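Kuda planner and perception: progress report to the Pirari fund
Date: 2024-02-16
Site: Pumusberg lab, bench 2

Summary
The second installment was for software, and software is what it bought. The planner now runs the rack and beaker tasks from one task file. The previous version needed a separate script per task, each with its own opinion about where the table was.

1. Grasp control
The closing routine has been rewritten. It used to stop at a fixed finger width, a fine idea for anyone who owns exactly one kind of tube. It now stops on motor current, and the width is only logged. Open tubes get a lower speed limit, a setting we should have had in October.
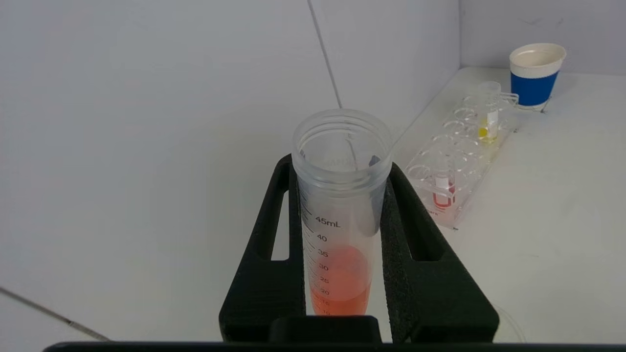

Wrist view: open graduated tube held upright between the padded fingers.

2. Perception
Clear plastic on a white table in front of a white wall remains our least favorite combination. The detector finds colored liquid first and fits the tube model around it, so empty tubes are still mostly a matter of faith. We retrained on 700 labeled wrist frames, with the petri dish added as a class after the old model kept proposing to pick it up as a lid.

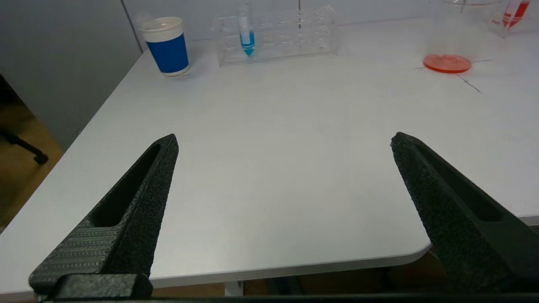 Wrist view, fingers open: rack with blue tube toward the back, petri dish at upper right.

The Ibrahim labeling tool was patched twice along the way. It no longer loses work on save - the labelers have noticed.

3. Planning
Arm paths are now checked against the racks, the beaker and whatever the gripper is holding. Replanning takes 5 seconds when the beaker is in the way, and the beaker is generally in the way. We would like this shorter before we show it to anyone with a stopwatch.
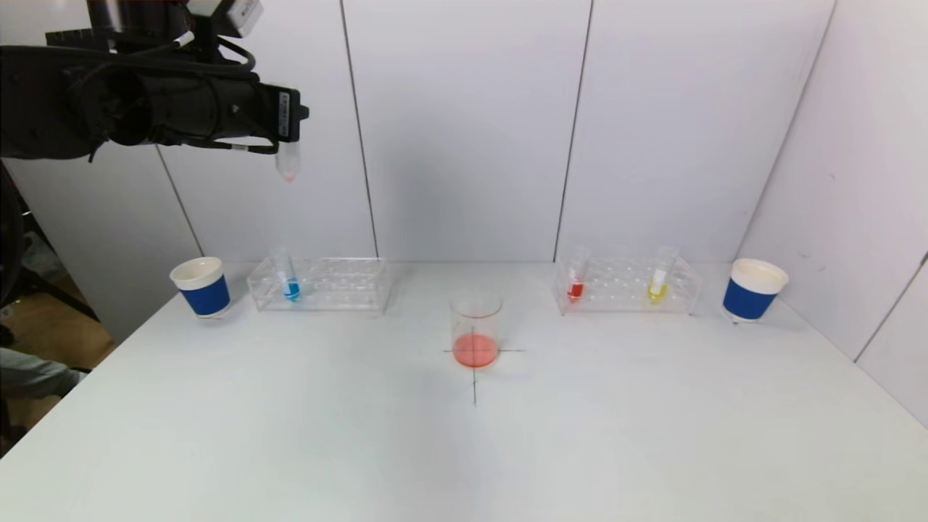

4. Next period
Cut replanning time.
Detect empty tubes without relying on color.
Move head and wrist calibration into one tool, with 2 stored profiles.
No change to the budget is requested. The unspent travel line stays unspent, as Pumusberg is not near anything.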